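Home | Topics | Ask | Members | Log in

Reusing a torn box for bathroom stuff?
Last updated in October

Ott Strazds
I'm packing up the bathroom before Thursday and the only box left is one that's seen better days. One corner is crumpled and there's a rip partway down an inside wall. 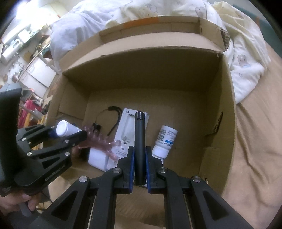

It only has to hold small things – little bottles, hair bits, that sort of stuff. Tape it up or find another one?

Urmas Lukoševičius
Tape it! Run a strip down both sides of the rip, then 2 across the bottom. Caps tight, and put anything that could leak in a zip bag (I learned that with shampoo, all over my towels).

ganico_4
just get a new box, theyre cheap

Ott Strazds
Taping it tonight – thanks Urmas!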